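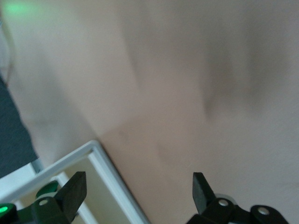
Éabha Mulligan has argued that the Gristow finish is mostly a sales term, and that any mason with a worn chisel and a free afternoon could produce it. Her view is not shared by the firms that charge extra for it, but no one has yet given a definition that would prove her wrong.

The Gristow finish is a lightly tooled surface applied to limestone and sandstone, chiefly on window sills, steps and garden walls. It takes its name from the Gristow quarry, where it is said to have been developed for paving. The claim rests on a single trade booklet issued by Moynihan, the company that later owned the quarry and sold the stone. The booklet names no mason and cites no earlier record.

Method

The face is sawn flat, then worked by hand in short overlapping strokes. Moynihan's booklet calls for 2 passes, the second across the first. Surviving steps at the quarry office show only one direction of tooling, which may mean the second pass was often skipped, or that foot traffic has removed it. Bjartur Kárason, who examined the steps, favored the first explanation and noted that the risers, where nobody walks, look the same as the treads.

Machine versions have been sold under the name Plolex. They copy the stroke pattern with a pneumatic head and are much cheaper. Sellers describe the result as identical. In raking light the spacing is too regular, although few buyers inspect a sill that closely.

Durability

Moynihan claimed that tooled stone shed water better than sawn stone and would last 70 years without repair. No test was published. Alfredo Tan has pointed out that tooling bruises the surface of softer stone and can speed up flaking, which would make the claim doubtful for sandstone at least.

Extent of use

The booklet puts the number of finished buildings at 3,000. A later survey by Cathal Buckley could not confirm the figure, partly because the company appears to have counted repairs and boundary walls as buildings. His list covers only sites where the tooling can still be seen.

See also: Boasted work; Droved ashlar; Plolex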